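Gernstead Reading Notes

A small collection of book notes from our reading group, kept as plain text files
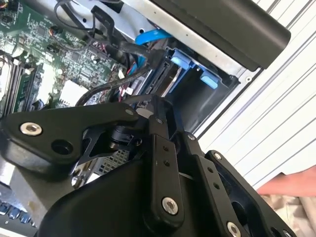 The notes were written between two meetings of the group, usually in the evening, and later typed by Nathalie Lévesque. There are 155 notes on 42 novels. Most of the novels are crime stories or family stories, and a few are books for older children which somebody wanted to read again.

What is in a note

Each note is one file. The first line has the title of the book and the second has the short name of the reader. After this comes an empty line and then the text. The typical length is around 130 words, but the notes on the Toft trilogy are much longer, as we argued over the second volume for most of April.

Readers could give a mark from one to five. 17 notes have no mark. Please do not read a missing mark as a bad one. In some cases the reader did not finish the book and says so in the text.

Folders

notes holds the text files
lists holds the reading list for each season
old holds first versions, with the spelling as it was on paper

Spelling and language

In the notes folder we corrected plain typing mistakes and left the grammar alone. Several of us write English as a second or third language, and I am one of them. Names of characters are sometimes spelled in two ways. In the notes on "The Arer Road" the sister is both Marta and Martha, and I did not dare to choose.

Spoilers

Many notes tell the ending. If there is a line with the word ENDING, everything after it should be read only when you know the book. The older notes do not have this line yet.

Use

You may copy the notes and quote from them. Please mention the Gernstead group, and keep the short names as they are. Corrections can be sent to me or left in the blue folder at the Pramatbridge library desk.

Harpreet Simard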